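Skekon Repair Room - progress note to Pammont
Mar 13, 2024

Quick one, full report follows in April with the receipts.

Where we are
Room open and in use. Benches in, lights in, shelving half up (brackets came short, Evitz sending the rest). Sign-in sheet moved to the door, people were walking past it.

Numbers
226 items through so far, target for the whole grant was 772 so we are behind. Slow start, most of it lost to the wiring. Last two weeks much better, 36 items in one and 66 in the other. If that holds we catch up a fair bit but I would not promise all of it.

What comes in
Bags and straps, more than we planned for. Split buckles, frayed webbing, zips. Then lamps, then small kitchen stuff. Hardly any toys. Have moved a bit of the toy parts money over to webbing and buckles, hope thats ok, it is line 4 in the budget sheet.

Spending
On track except electrics, which went over. Covered from the furniture line, we took secondhand benches from Kekana. No ask for extra at this point.

Problems
Storage. Finished items sit too long waiting for pickup. Trying a text reminder, too early to say.
Close work is cramped, two people at one bench end up shoulder to shoulder. Want to turn the long bench round so there is acess from both sides.

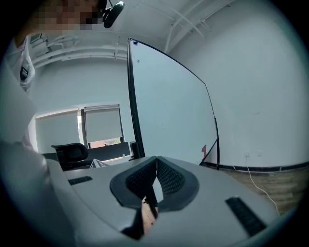

Reply from Evitz on the draft of this was that turning the bench is fine by them but the outlets are on the wall side, so we'd need a floor strip and a cover for it, and could we please hold off until the shelf brackets are in. Fair. Holding off.

Next
Brackets up. Bench turned after that. Second late opening each week if we can staff it. Stock count of webbing before we reorder.

Still need from you: ok on the line 4 change, and the right form for the April report, the link in your last mail was dead.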